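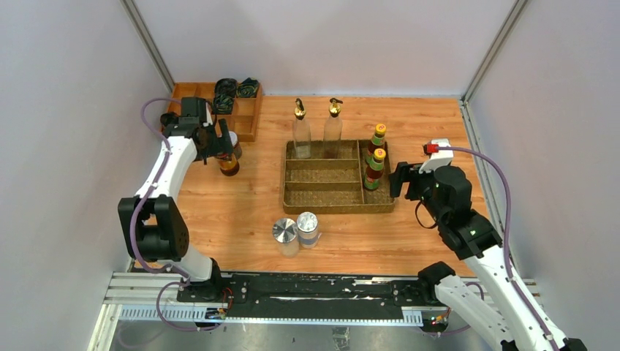
Adska is an oil and wax finish for bare interior wood, made for tabletops, bench tops, shelves and counters. It is supplied as a single can, needs no hardener and is applied by hand in two thin coats. The finish soaks into the surface and leaves a thin wax layer that can be repaired in spots without stripping the whole piece. Color change depends on the wood. On a top with a warm tan-orange color, fine grain lines and small dark knots, as in the photo, expect the contrast between knots and surrounding wood to increase. If that contrast is not wanted, order Adska Pale, which carries a small amount of white pigment and keeps light woods closer to their unfinished color.

Product data

Type: oil and wax finish, solvent based
Sheen: matte (standard), satin (to order)
Tints: Clear, Pale
Coats: two on tabletops, three on end grain
Coverage: 300 square feet per can, one coat, on sanded smooth-grained wood
Working temperature: 62 to 86 °F, air and wood
Time between coats: overnight
Light use: after two days
Full hardness: three weeks
Application: lint-free cloth, short-nap roller or white pad
Cleanup: mineral spirits
Storage: closed can, upright, protected from frost

Where to use it

Adska is suitable for solid wood and for veneer that has not been sealed. It may be used on desks, dining tables, workshop and laboratory side tables, window boards, drawer fronts and handrails. Veneer should be finished with very little material on the cloth, as excess oil can reach the glue line on thin faces.

Do not use it outdoors, on floors, or inside cabinets that will be closed within three weeks of finishing. The smell of fresh oil remains in closed spaces much longer than it does on open surfaces. The product is not intended for wood that stands in water or for surfaces kept above a radiator.

Old varnish, lacquer and polyurethane must be removed completely. Adska does not bond to them and will stay sticky. If you don't know what is on a surface, place a drop of water on it and wait five minutes. Bare wood darkens under the drop. A film finish shows no change once the drop is wiped off.

Preparation

Sand the surface in the direction of the grain, ending with 150 grit. Going finer is possible but reduces the amount of oil the wood takes up, and the first coat will then protect less than it should. Vacuum the dust and wipe with a dry cloth. Tack cloths that contain resin should not be used.

Knots need separate attention. Resin that sits on the surface must be scraped off and the spot wiped with mineral spirits, then left for an hour. Loose knots should be glued before sanding. Open cracks in knots can be filled with a hard wax stick, but only after the second coat has cured, as oil softens most fillers of that kind.

Where a top meets metal trim or a wall, mask the joint. Oil that runs into a gap beside an edge strip does not dry properly and tends to creep back onto the wood for several days. On new furniture it is better to finish all faces and edges before the trim is mounted. The underside should always receive one coat so that both faces take up moisture at a similar rate.

Application

1. Stir the can to the bottom. Do not shake. The matting agent settles during storage and must be fully mixed in before each coat.
2. Pour a small amount into a tray. Do not work from the can.
3. Spread thinly along the grain, covering no more than can be reached comfortably from one side.
4. Wait ten minutes. Work any remaining wet areas into the drier ones with a white pad.
5. Wipe off all surplus with a clean cloth. The surface should look evenly damp, with no puddles or streaks when viewed against the light.
6. Leave overnight with the windows open a little.
7. Rub lightly with a gray pad, remove dust and repeat.

The second coat goes much further than the first. The usual fault is applying the same amount again, which leaves a soft film that picks up fingerprints. If this happens within the first day, the film can be dissolved with a cloth damp with fresh Adska and wiped off. After that it has to be sanded.

Warning: cloths and pads soaked with oil can heat up and catch fire without a flame or spark. Lay them flat outdoors to dry, or place them in a metal container filled with water and close the lid. Do not leave them in a pile or in a trash can.

Resistance

A cured surface resists water, coffee, tea, fruit juice and diluted household cleaners if spills are wiped up within an hour. It has limited resistance to alcohol and hand sanitizer. It is not resistant to acetone, strong alkaline cleaners or hot pans. Wet iron objects leave black marks on woods high in tannin, whatever oil is used – keep cans and tools off the surface until they are dry.

Small jars and bottles that contain oils, dyes or solvents should stand on a tray. Drips down the outside of a container leave rings that are difficult to see on day one and clearly visible later.

Care and repair

Dust with a dry cloth and clean with a damp one. Avoid microfiber in the first three weeks. A few drops of mild soap in the water are acceptable. When water no longer beads, apply a very thin maintenance coat to the clean surface and buff it dry. Worktops in daily use generally need this once a year, edges somewhat more often.

Scratches and rings can be sanded out locally with 180 grit. Extend the sanded area past the damage in a soft oval along the grain, oil it, wipe it and let it dry. The patch will look slightly lighter at first and evens out with exposure to daylight. Pale repairs are less forgiving than Clear. Test on the underside first.

Ordering

Adska Clear, matte: item 62
Adska Pale, matte: item 86
Adska Clear, satin: item 315, mixed to order, no returns
Říha pads, white or gray: sold in packs of five

Cans ship by ground only from the Endutstead warehouse. Orders for Nundummont and the islands leave once a week. Opened cans are not taken back. Unopened cans may be returned within two weeks if the seal is intact.

Technical questions go to Romana Skála at the Endutstead office. Please give the batch code from the bottom of the can, the kind of wood and the last sanding grit used.

Data sheet revised July 2026. Earlier versions listed a steel wool rub between coats – use the gray pad instead.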